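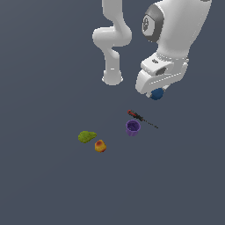

4. Strap Wear and the Everyday Watch

Wed 27 March | Skudham Workshop Papers

Home Papers Authors Contact

We have always felt that the strap gets less attention than it deserves, given that it is the part of a watch that spends all day against the skin, and so we were very glad when the Gokau repair counter let us look through its strap returns for December. There were 20 in all, and 14 of them were leather. The other straps were rubber or woven nylon, and we kept those in a separate pile (they fail in their own ways, and we come back to them later in the paper).

Most of the leather straps had cracked on the underside near the buckle, usually at the hole the owner wore most. We had expected the trouble to sit up by the lugs, where the strap bends hardest, but only 3 of the leather ones had given way there, and those were all thin dress straps from the Flillilar line.
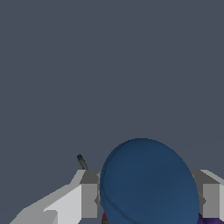

4.1 Lining and Thickness

Lining seems to matter a good deal. The calfskin linings had gone stiff and dark well before the outer leather showed its age, and 7 of the leather straps had a lining that was peeling away at the tip while the stitching on top still looked nearly new. We would gently suggest that buyers turn a strap over before they admire the front of it! 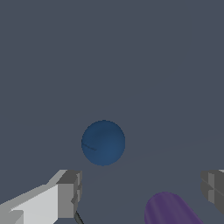 Figure 3. Computer rendering of a dark blue sphere against a plain slate-gray surface.

Thickness is harder to judge from a pile this small. The padded straps came back less often, but the counter also sells fewer of them, and we did not have sales records for the Iyer branch to compare.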